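July, late, kettle just boiled

I meant to go to bed an hour ago, but I have had the kitchen problem going round in my head all evening and I know from experience that the only cure is to write it down.
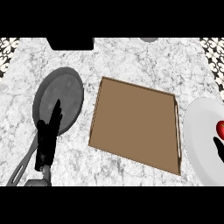
So, the question my sister-in-law put to me over lunch, with her fork in the air, was whether one of these things could clear up after a Sunday dinner yet. I said no. Then I said well, bits of it. Then I talked for so long that my soup went cold, and she changed the subject to her hip, and I have been improving my answer ever since.

What I should have told her is that the tidying task at Provell is all done in simulation for now, in a kitchen that exists only in the computer, and a rather smart one too, with marble I could never afford and scrolly black and cream tiles behind. There is a grey frying pan, a brown tray, a plate with a red fruit on it, and a pair of arms to do the work. I call the fruit an apple and the rest of the office calls it a tomato, and we have given up trying to settle it. To anyone who has ever kept house it looks like nothing at all. You would have the lot put away while you were thinking about something else, and probably with the telephone under your chin.

But oh, the trouble in it! Take the pan. I have picked up a frying pan every morning of my adult life and had never once thought about where the weight goes. If you take it by the rim it wants to swing, and if you take it by the handle too near the end it wants to dip, and a person feels that in the wrist and puts it right before they know they have. The arm has to be taught, and you teach it by watching it get it wrong. We had 300 runs through overnight and I went down the results this morning with my first cup of tea, feeling very hopeful. 93 of them finished the job. I was pleased for as long as it took to drink the tea, and then I thought about a dishwasher that only worked on those terms, and what I would say to the shop.

The fruit is a different sort of nuisance. It is round and shiny and it sits on a plate, so if the finger comes in a touch low it catches the rim, and if it comes in a touch fast the whole thing rolls off and away across the counter. I watched a replay of that this afternoon and said "mind!" out loud at my desk, as if I were talking to a toddler.

Mother had a kitchen full of machines that were going to save her the bother. The first was the mixer, which came in 1971 and lived under a quilted cover, and she loved it dearly, though she always creamed the butter by hand before it was allowed near. Then a carving knife with a flex, used twice. I don't say this to be gloomy. The washing machine really did give her back her Mondays (she said so often enough), and I think about that a good deal when I am feeling low about the pan. It didn't go about things the way she did, with the copper and the mangle, it just went round and round in a drum, and the shirts came out clean. Perhaps we are making it hard for ourselves by wanting the arms to tidy up like a person would. I put this to the others and was told, quite kindly, that nobody is going to rebuild their kitchen to suit us.

The people at Mocanu have gone the other way and want theirs for the packing bench, same tray every time, same place every time, and I must say I envied them when we visited the Pusham site in the spring. It was all going along beautifully. Then somebody put down a carton the wrong way round and the whole line stopped and waited to be rescued. I came home on the train feeling much better about us, which wasn't very nice of me.

If she asks again, I shall say that it can do a good deal of one small job, on a good day, in a kitchen with no cat in it. Wiping down I wouldn't like to promise. Greasy pans I wouldn't either, as ours has never had so much as an egg in it. And a real Sunday dinner, with the gravy boat and the good glasses and the roasting tin left to soak, I honestly don't know, and I would want to be standing very close by.

Must remember for tomorrow: start the next batch before the Sovine call and not after, ask whether the pan grasp can be tried further down the handle, and take in the milk jug I promised for the office. My own washing-up is still in the sink. I can see it from here.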